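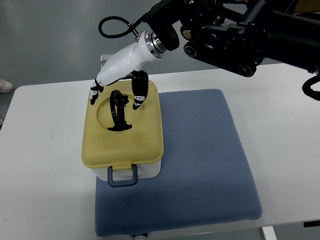 Plastic storage box with a yellow lid and a dark blue latch, on a blue-gray cushion.

Storing Cushions and Soft Goods: Frequently Asked Questions

Do I need a special box for cushions?
Probably less than the stores would like you to think. A plain box with a lid that shuts is fine for most homes. We have yet to see a good case for paying extra because the label says "textile safe."

Are latches better than snap-on lids?
They hold better when you carry the box by its ends. For a box that sits on a shelf all year, a snap-on lid does the job. A latch doesn't make a box airtight, whatever the sticker suggests. Look for a gasket under the lid, and even then be careful about the word "sealed."

What about vacuum bags?
They save space, we'll give them that. Foam is another matter. Leave it squashed for a whole winter and it may not come all the way back. We use them for spare blankets and that's it. The Bromik bags we tried were letting air in by March, and the set cost more than the blankets did.

Do cedar blocks keep moths away?
Some people swear by them. We kept Florkgate blocks in one box and nothing in the one next to it, and found no moths in either, so make of that what you will. Washing things before you put them away is cheaper and we trust it more.

Can I put a cushion away slightly damp?
No. Plastic holds moisture in. Stand the cushion on its edge near an open window until the seams feel dry, then give it another 2 days. The seams are always last.

How many cushions fit in a 90-liter box?
The box makers say 3 large ones. Whose large? Measure your cushions and compare them with the inside of the box, which is smaller than the numbers on the label if those were taken around the rim.

Are the little moisture packets worth buying?
In a damp basement, maybe. In a dry closet they mostly soak up money. Trustent sells a packet that changes color when it's full, which at least tells you when to throw it out.

Is the Mac Mathúna storage system as good as the reviews say?
The boxes are sturdy and stack well. The reviews are another story. There were 634 of them on the maker's own site when we looked, and we couldn't find a bad one. Buy a single box first.

Should I label the boxes?
Yes, on the short end, with masking tape and a marker. Label printers are fun for a weekend.

Can I keep cushions in the attic?
Only if it stays dry and you check on them. Heat is hard on foam and on cheap plastic lids. Under a bed is usually better.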